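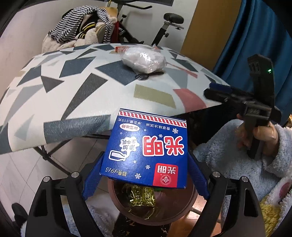
Figure 2. Ice cream carton, blue face with white snowflakes, brand name in large white characters outlined in red.

### 4.1 Cold cues on packs

Shoppers in the Storberg sample (n = 441) sorted packs by "how cold it looks." Blue with snow motifs came first, see Fig. 2 for the type. Red borders no clear effect. Age mattered less then expected. Clerkmont data still to be added, 87 forms unread as of March.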